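Eimear Breathnach
Controls tech, Sakholm

Spent most of August teaching an arm to pick things up by remote control. A few notes, in case you are about to start the same job.

1/ The setup is simple. One person holds a handheld controller, the arm copies the hand, and everything gets recorded. We call one recorded pick a demo. We do them in simulation first and on the real arm later.

2/ I have 410 demos saved. I threw out 70 more. Most of those were me hesitating over an object and then going in sideways.

3/ Hesitation is a bigger problem than I expected. If you stop in midair to think, the arm learns to stop in midair. Decide on the grasp before you press record.

4/ Tetsuya Hosoda drives much faster than I do. We tried mixing his demos with mine and the arm switched speed halfway down. Now we keep one driver per task.

5/ Depth is hard on a flat screen. I kept closing the fingers short of the object. A second view from the side fixed most of it. Dineo Naidoo set that up in one afternoon.

6/ Object choice matters too. Bottles are easy. Anything with spikes or a thin edge takes me roughly 3 tries. 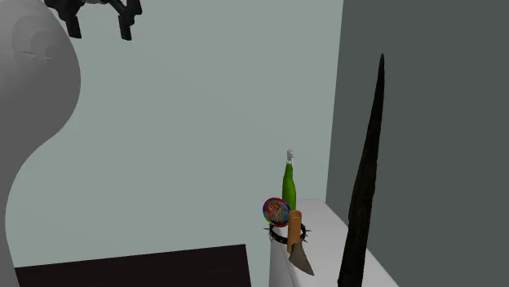
Eimear Breathnach
Controls tech, Sakholm

7/ Gripper open and empty, with the green bottle, the round disc and the spiked collar grouped close together on the white top. With a cluster like that I come straight down and keep the wrist still.

8/ Take breaks. My demos get sloppy after nine in a row, and I can see it in the recordings.

9/ Next is the real arm, same driver, same tasks. I'll post the settings file once Kazuhiro Honda has checked it.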